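Hand-held gripper pair, build gallery
Ondden shared workshop, bench 8
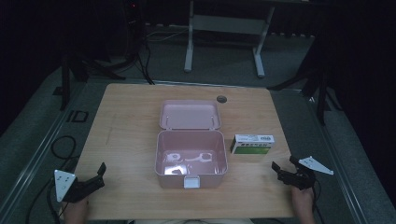 Both grippers at the table with the pink box and the medicine carton. Lid open, marker plates facing outwards.

The pair was built by Amarachi Osagie between October and December, with bench time at Ondden and parts printed at home. The aim was two grippers that a person can hold and work by hand, each carrying a plate that an outside tracker can follow. The recorded paths are then used to drive a small two-arm rig. The rig has its own page.

The notes are for members who asked how the parts go together. Drawings are in the workshop folder under Drendeo, the working name for the project. The older single gripper is under Lutov and should not be used as a starting point, as the hole spacing has changed.

Jaws
Black, angular, printed flat and screwed to the slide. The first set was printed upright and split along the layers at the second screw hole. Print flat, 100 per cent infill for the last 10 mm at the tip, normal infill elsewhere. The left and right jaws are different files. They look alike on the print bed, so mark the underside before taking them off.

Marker plates
White and triangular, one per gripper. The left gripper has its plate on the left side and the right gripper has its plate on the right, which keeps the plates clear of each other when the hands come together over a small object. Moving a plate by even a millimetre means measuring the tip offset again. Tighten the two plate screws first, then the centre one.

Cables
One black cable per gripper, run down and away from the table on the outer side. An earlier version brought both cables over the back of the hand and they pulled at the wrist on long reaches. Leave a full loop of slack before the first tie. The strain relief is a printed clip, file 21 in the folder, and it needs a light sanding before it will close.

Grip and trigger
The handle is sized for Amarachi's hand. Usman printed a longer one and prefers it for anything over an hour. Both handles take the same bolt pattern. The trigger spring is the weaker of the two listed in the parts sheet; the stronger one gives a cleaner return but tires the finger.

Test objects
The box has a hinged lid and a small white latch on the front wall. The latch is the harder part of the task, as the tips have to get under a short lip without pushing the whole box back. The carton is there to be picked up and put inside. Stand it upright at the start of each run and to the right of the box, so that runs can be compared.

Still to do
The tips have no rubber on them in the current drawings. Two sheets of different thickness have been ordered and will be tried on the right gripper first. The offset measurement is done with a pin and a steel rule, and a proper jig would save time. The trigger housing needs one more screw at the rear, where the two halves open slightly under load.

Files are free for members to copy. Please put changed versions in a new folder and leave the originals as they are.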